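Search for Sailing Yacht Prultex Scaled Back After 14 Days 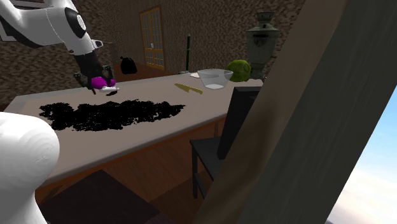

A robotic arm above a worktop in a computer-rendered scene.

2025-03-29 - The coordinated search for the sailing yacht Prultex, overdue on a passage between two island ports with two people on board, has been scaled back after 14 days without a confirmed sighting, the Datodby Rescue Coordination Office said in a statement.

The 10-meter sloop left Datodby under the command of its owner, Ruwan Barua, with Menaka Hettiarachchi sailing as crew. The pair were bound for Ilitz, a distance of 400 nautical miles, and had told the harbor office at their destination to expect them on the fourth day. When the yacht had not arrived by the following evening, the harbor office reported it overdue and a request for information was sent to all vessels in the area.

The last confirmed contact with the Prultex was a short radio call on the second evening of the passage. In that call, Mr. Barua gave the yacht's position to a passing cargo ship and asked for an updated forecast. He reported a problem with the self-steering gear and said that he and Ms. Hettiarachchi were steering by hand in turns. He did not ask for help. The officer on watch aboard the cargo ship read him the forecast and entered the call in the ship's log.

A cold front crossed the area the next morning. Weather records reviewed by the coordination office show strong winds from the southwest and a steep cross sea through most of that day, with conditions easing after midnight. No distress call was received by any shore station, and no signal has been detected from the emergency beacon registered to the yacht. The office has confirmed that the registration was current and that the battery was within its service date.

The search area was first drawn along the direct route and later extended to the northeast to allow for drift. Patrol aircraft flew on each day that visibility allowed, and merchant ships on the route were asked to post additional lookouts. One object reported by an aircraft on the sixth day was reached by a patrol boat and identified as a section of fishing float. A life ring recovered two days later carried the name of another vessel and has been ruled out.

"The decision to reduce an active search is made only after every part of the probable area has been covered," the coordination office said. "The case remains open. Ships and aircraft passing through the region will continue to receive the description of the yacht, and any new information will be acted on at once."

The Prultex has a white hull, a dark blue sail cover and a single mast. It was carrying a four-person life raft, which was last serviced in August, and a hand-operated watermaker. According to the provisioning list left with the harbor office at Datodby, the yacht had food for three weeks and full water tanks at departure.

Both sailors have experience offshore. Mr. Barua has owned the yacht for six years and had made the passage to Ilitz once before, in the opposite direction. Ms. Hettiarachchi holds a coastal skipper's certificate and joined the yacht for this trip after a season as a deckhand on a charter schooner. Their families have been kept informed throughout and have asked that their privacy be respected.

The Vandenberghe Sailing Association, of which Mr. Barua is a member, has sent a notice to its affiliated clubs asking crews now at sea to keep watch for the yacht, its life raft or any floating equipment. The association has also asked members who were on the route during the week of the front to send in their logbooks and any radio notes, including entries that may seem minor - a partial call sign or an unlit vessel seen at night.

Reports should include the time, the position and the direction of drift if known. Crews who find floating equipment are asked to record any serial numbers before moving it. Sightings should be passed directly to the Datodby Rescue Coordination Office by radio or through the nearest harbor office.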